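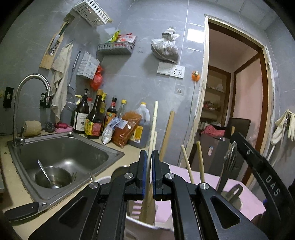
Hand-held gripper comparison, kitchen tasks
Interim progress report to Skivlow, April

1. Work completed

The comparison of finger pads and linkages for the hand-held collection tools is on schedule. Three configurations are under test: the Konell parallel linkage with flat pads, the same linkage with ribbed pads, and the Prenik single-pivot design. All three carry the same camera and controller, so recordings can be compared directly.

Trials were moved from the bench to a domestic kitchen at the start of the period. Each configuration is used for the same four tasks: picking up a thin stick, lifting a spoon out of a steel bowl, moving a bottle along the counter and returning a sponge to its place by the sink. The target is 200 valid recordings per configuration. To date we hold 307 in total, with the Prenik set furthest behind.

2. Findings so far

Thin sticks remain the hardest item. With flat pads the stick tends to rotate in the grip once it is lifted clear of its support. Ribbed pads reduce the rotation but mark soft wood. The Prenik design closes along a slight arc, and operators have to correct their approach angle by eye.

Reflections from steel surfaces disturb pose tracking near the sink. We rejected 47 recordings on this ground, most of them spoon tasks. Lowering the exposure helped with the bowl and made the darker bottles harder to separate from one another – a fixed setting for the whole counter may not be possible.

Operators report wrist fatigue after 40 minutes of continuous use. Sessions are now split, with a change of operator at the halfway point.

3. Deviations from plan

The Oltmanns controller was due to replace the current unit in this period. Its firmware drops the finger-width signal when the trigger is released quickly, and the change has been put back until a corrected version arrives. No cost is attached to the delay.

4. Next period

Complete the Prenik recordings. Repeat the stick task with a softer flat pad. Test two exposure settings at the sink and report rejection rates for each. The equipment budget is unchanged, and we request no transfer between cost lines.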